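Stop buying gray bins

Wrote this in one go between dinner and bed so forgive the mess. It's about color, and putting things away, and why I think most of the advice on both is wrong.

Start with the hallway closet. Everybody has one. Ours held sheets, tape, batteries, the good scissors, the bad scissors, a bag of other bags. Last December I did what you're supposed to do. Went and bought matching containers, all the same soft gray, with lids. Put everything in. Shut the door. Felt great for an evening.

Then I needed the tape.

Opened four lids. Wrong, wrong, wrong, scissors. Gave up and used a rubber band. A week later the lids were off and stacked on the floor, and by the end of the month the closet was worse than before I spent the money. Same stuff, plus bins.

My argument, if a rant this size gets to have one: things that look the same get put away the same, meaning anywhere. Color is the cheapest label there is and we've been talked out of it because beige photographs well.

I know how that sounds. I grew up in a house where nothing matched and I spent my twenties running from it. Orange towels, a green phone, brown glass plates with a chip out of every one. I wanted white shelves so badly. Got them, too. I have had the white shelves. They were fine. I could never find my passport on them.

My neighbor Giuliana Ticona runs a sewing room out of what used to be her dining room, and she's the one who turned me around on this. She buys cloth in loud flat colors and lays it under whatever she's working on. Blue for cutting. Yellow for pinning. If there's blue on the table you don't put your coffee down, and her kids know it, and her husband mostly knows it. No signs, no label maker. The cloth is the rule. I watched her clear that table for supper in the time it takes me to find a lid.

I asked her where she got the idea and she shrugged and said her mother did it with dish towels.

So I tried it. Badly at first. I got excited and assigned a color to everything, eleven colors or something, with a list taped inside the door so we could remember what they meant. Don't do this. If you need a list the color isn't working. You've just made a harder version of a label.

Went back to three. Blue for tools and anything sharp. A mustardy yellow for paper, so bills, stamps, school forms, the folder from the dentist. And a dull gray-green for what I call quiet stuff, the things we use twice a year and don't want to look at. Lined the shelves with it. Leftover felt, a bit of cotton, some thick paper where the felt ran out. Total cost was 30 dollars and I could have spent less if I'd checked the bottom of my own fabric bag first.

It held. It's still holding. My son puts the scissors back on blue without being asked, which has never happened with any object in this house before. He's not being good. There's just a blue place and it's got a scissors-shaped gap on it.

The dull color matters more than I thought it would, by the way. I nearly skipped it and left the bottom shelves bare. But the bright parts only work if there's a lot of plain around them. If every shelf shouts you're back where you started. I'd say more than half of any space should be something flat and boring, and then one strip of strong color where your hand should go. You look in, your eye lands on the strip, done.

Light messes with it, fair warning. The gray-green that looked so calm in the store looks nearly white on one side in my closet and like pond water on the other. Bulb is off to one side, that's all. Took me a while to stop being annoyed by it. I'd try a scrap in the real spot before cutting anything, morning and evening both, especially the in-between colors. Blue is blue pretty much anywhere.

Now the pushback, because I've heard it all. I posted a short version of this on our building's message board and got more replies than the leak in the garage did.

Yesenia Inga on the third floor said color coding is for kindergarten. Sure. Kindergarten is also the only place I've ever seen twenty people put away their own scissors.

Imtiaz Herath said he'd rather have everything behind a door and forget it's there. I get that, I do. But then you have to remember it's there. He told me in the same message that he owns three tape measures.

The one that made me think was Nilton Rivadeneyra, who is color blind, and who pointed out pretty politely that half my system would be mush to him. He does his by texture. Rough cloth for tools, smooth board for paper, ribbed rubber mat for the stuff under the sink. He can do it in the dark. I've stolen some of that already, the yellow shelf is now a coarse weave and the gray-green is smooth, and it's better. You feel you're on the wrong shelf before you see it. So maybe I shouldn't say color is the cheapest label. Maybe surface is. Color is just the part of surface I happen to be able to see.

And then the people who say it's ugly. Can't help you there. I think blue next to mustard is one of the best looking things in my apartment, and I've got a real painting. There's a spot where the edge of the blue meets the yellow and it goes a tiny bit orange along the line and I've stood there with the door open like an idiot, just looking at it. When did a closet last do that for you. The gray bins never did.

There's money in the gray, too, I should say. A matching set costs more than odd ones, and you need the whole set, and when they change the size you can't add to it so you buy the set again. I've done it twice. The odd ones you can get for nothing off the curb. Put a piece of yellow cloth in a shoe box and it's a yellow box. It does not care what it was before.

What I'd actually tell somebody to do, if they made it this far down. One shelf. Don't do the closet, don't do the house. Pick the shelf that makes you swear. Take it all out, put down something plain, put one bright strip where the thing you reach for most is going to live. Leave it alone for a month. Don't buy anythign with a lid.

If it doesn't work you're out a scrap of cloth.

If it does you'll want to do the kitchen next, and I'd wait. Kitchens have grease, and felt in a kitchen is a mistake I made so you don't need to. Oilcloth maybe. Yesenia Pacheco downstairs swears by cut up shower curtain, the thick sort, and hers wipes clean and hasn't curled at the corners, so I'm going to try that when I get to teh drawers.
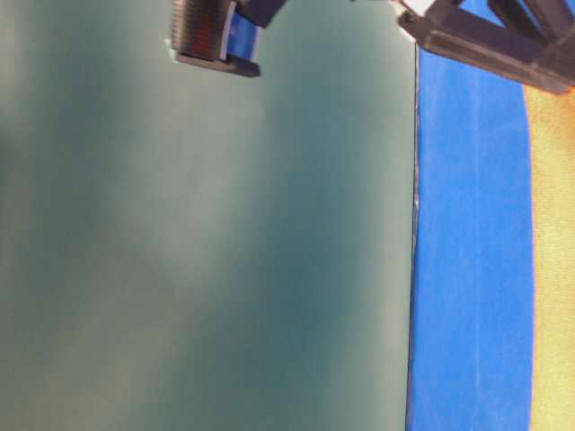
Which might be a while. The drawers have the batteries in them, and I still haven't decided if a battery is a tool or a quiet thing. Leaning blue.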